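Last updated: May

Edge-Glued Boards and Wooden Shapes: Handout 7

Hi everyone, this is the stuff I ran through too fast in the shop, so keep it with your project sheets. We're still on flat boards this week, and I want you to get fussy about them before you glue up your own.

Start with the strips. When you buy a maple board at Kornier or anywhere else, look at the top and find where one strip stops and the next begins. On pale wood you have to hunt a bit! A darker strip helps, like the amber one running across the far part of this board, and then your eye picks up the fainter tan streaks too.
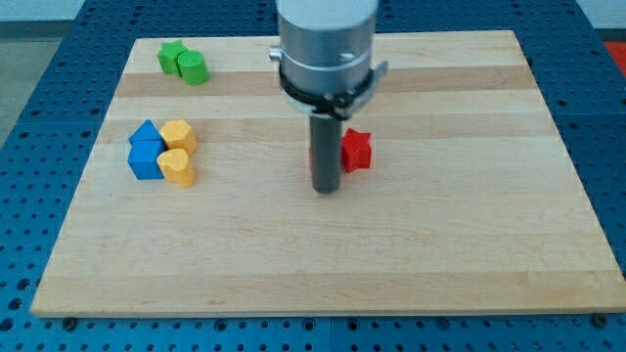 What to look for in a glue-up

Lay your strips out dry before you even open the glue. Shuffle them. Flip a few end for end. I usually spend 9 minutes on this and then change my mind anyway (my Trilunia tray went through so many layouts that I ended up numbering the strips in pencil, which I now tell everybody to do).

Two ways to go with color. You can bunch the similar strips so the board reads as one calm piece, or you can let creamy and honey strips trade places and get stripes. I like stripes, but they show every sloppy joint, so be warned. Keep the grain running the same way whichever you choose.

Clamp snugly and stop there. If you crank until glue pours out, you've starved the joint, and we'll be sanding at 70 grit for a long, dusty time.

The shapes set

Your second project is the little set of shapes from the Mészáros pattern sheet. Cubes first, please. A cube teaches you more about a square fence than I can, and once yours sits flat on any face you can move on to the triangular prism. The hexagonal one comes after that, and the star is for anybody who has time left over and a lot of patience.

Paint each shape one solid color, and try them in little groups on your board before you settle on the colors. Blue next to yellow looks great on pale maple. 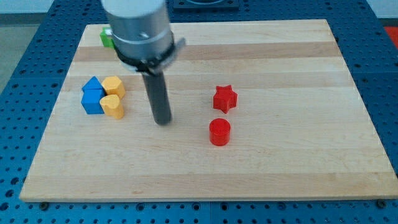 I'd go for two thin coats and a light sanding in between, and I'd leave the bottom face until last so you have something to hold. Onmont satin is what we keep in the cabinet. Bring your own brush if you're picky, I am!

For next time: one dry layout with the strips numbered, and one cube.

9 comments
247 shares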